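Isberg gripper comparison
Progress report for August
Prepared by Tsion Woldemariam for Liv Haugland, Florura

Work this month was on the second round of bin picking trials. We have now logged 1354 pick attempts on the arm. The first 1000 were with the old gripper and the rest with the Skivus two-finger set. Both sets were run from the same controller with the same speed limits, so the results can be compared directly.

Blocks lying flat against a side wall are still the hardest case. Of the failed picks so far, 42 were at a wall or in a corner, and most of those came from the old gripper. Calum Strachan has changed the approach angle for wall picks and is rerunning that part of the test.

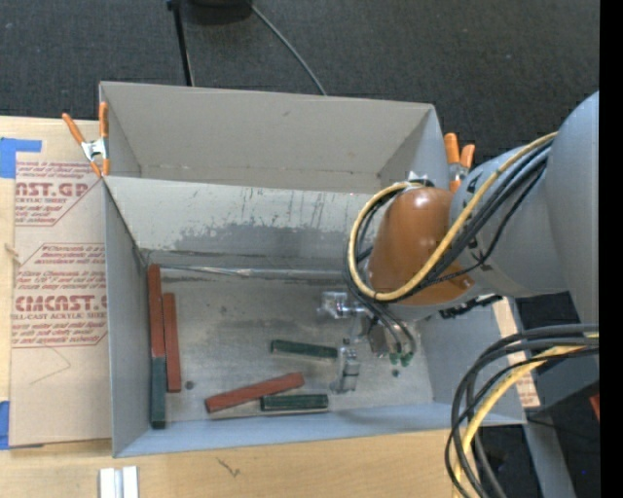

The hoses and cables at the wrist remain a concern. When the arm turns fully to one side the slack moves toward the fingers, and we have limited the wrist rotation until it is rerouted - this adds time to each cycle. Valdis Jõgi has priced a shorter hose kit and it fits within the current budget.

We are 5 working days behind plan, all of it from waiting on spare finger pads. Next month we will finish the wall picks and start the camera comparison. Please confirm whether Florura still wants the long blocks included in that part.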